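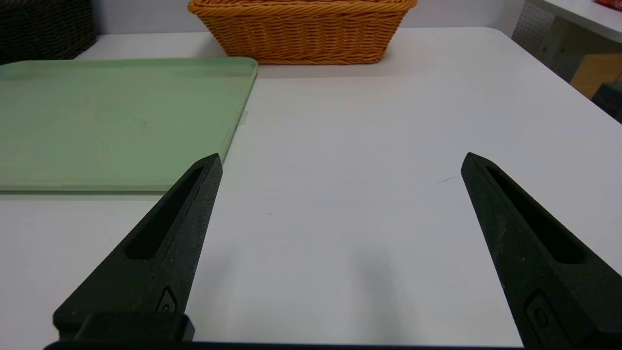
Bonus points for the new intake process are being credited to staff who are still using the old one. Affects the Skarnura incentive module, Lundulstead site only. The process change went live in January and the scorecard was supposed to pay on adoption from the same pay period. On the manager view, anyone marked "on track" gets a light green row, close to the green of the tray on the white table, and at present the rows in that color are mostly people who have not closed a single case in the new workflow. People who switched show as gray with zero points.

Reported by: Anahera Kerslake
Assigned to: Brodie Prendergast
Priority: High (payroll impact)
Status: Resolved, follow-up open

Steps to reproduce
Open the scorecard for any team at Lundulstead. Filter to the current period. Compare the Adoption column with the Points column. Staff with Adoption = 0 have full points. Staff with Adoption above 80% have none, or have only the attendance points.

Expected: points follow the Adoption value.
Observed: points follow the old Throughput value.

Comment - Brodie Prendergast
Reproduced. The plan header was updated to "Adoption" but the rule underneath still reads closed cases per period from the legacy queue. Cases closed in the new workflow are not written to that queue, so a person who moves over drops to zero. Checking whether this is display only or whether it reached the payroll export.

Comment - Brodie Prendergast
It reached the export. 151 staff on the plan, 121 of them paid on the legacy count. The other 30 are the ones who moved over and received nothing for the measure. The full award is 800 points per period. Export to payroll is now on hold for this plan only. Other plans at the site are not touched.

Comment - Anahera Kerslake
Please note the team leads have been asking why the switch stalled after the second week. I had put it down to training. Two leads have since confirmed that their people looked at the scorecard, saw what the early movers got, and went back to the old queue. Can we get the rule fixed before the next statement goes out?

Comment - Wiremu Pearce
Rule change drafted. Source moved from legacy queue to the workflow table, measure set to share of cases closed in the new process, threshold 80%. One question for the plan owner: do cases opened in the old queue and finished in the new one count? The plan document does not say.

Comment - Anahera Kerslake
They count. Confirmed with Faustino Bermúdez as plan owner.

Comment - Wiremu Pearce
Deployed to test. First run failed with a null on staff who had no cases in the period (14 records, all on leave). Added a check - those records now return "not measured" and are left out of the calculation. Second run clean. Totals match the manual sheet Anahera supplied.

Comment - Brodie Prendergast
Deployed to production. Recalculated the affected period. The 30 early movers have been credited. No points removed from the other staff, per Faustino's decision. Export hold released.

Follow-up items
Header and rule can still be edited separately in Skarnura. Change request raised to lock them together.
Throughput is still visible on the staff view. Anahera to decide whether it stays.
Same plan template is in use at the Faulkner site. Wiremu to check before their go-live.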